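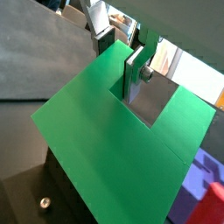
Trevor Bloxham, un fil après l'autre

La bouilloire siffle déjà quand Trevor Bloxham m'ouvre la porte de sa petite maison de Gonumbridge, et il faudra bien deux tasses de thé (et une part de cake au citron, que je n'ai pas eu le courage de refuser !) avant que nous parlions enfin de broderie. Il s'y est mis tard, après une opération du genou qui l'avait cloué dans son fauteuil tout un printemps. « Ma sœur m'avait laissé un kit de point de croix, un martin-pêcheur assez laid, je dois dire. Je l'ai fini en 5 jours et j'ai pleuré quand il n'y a plus eu de fil. »

Depuis, il y a eu Tollora, le grand panneau qui l'occupe encore aujourd'hui, une vallée imaginaire brodée au passé empiétant, avec ses vergers, ses murets et une rivière qu'il a défaite trois fois. Il tient un carnet où tout est noté, les numéros de couleur comme les heures passées : 587 à ce jour, dont 464 pour le seul ciel. « Le ciel, c'est terrible. On croit que c'est du bleu, et puis on se retrouve à minuit avec onze gris sur les genoux. »

Je lui demande s'il dessine avant de piquer. Très peu, me répond-il, un trait au crayon, les grandes masses, et le reste vient avec l'aiguille. Ses soies, il les achète chez Ayala, une mercerie où il se rend une fois par mois et dont il revient toujours avec plus que prévu. Pour le lin, il est resté fidèle à Osmont, « un peu raide au début, mais il s'assouplit sous la main, il faut lui laisser le temps ».

Et les débutants, que leur dit-il ? Il réfléchit longuement, repose sa tasse. « De couper des fils plus courts. Et de garder leur premier ouvrage, même affreux. » Le martin-pêcheur est d'ailleurs toujours là, dans l'entrée, juste au-dessus du portemanteau. Quant à Tollora, il espère poser le dernier point en avril, si la rivière veut bien se tenir tranquille.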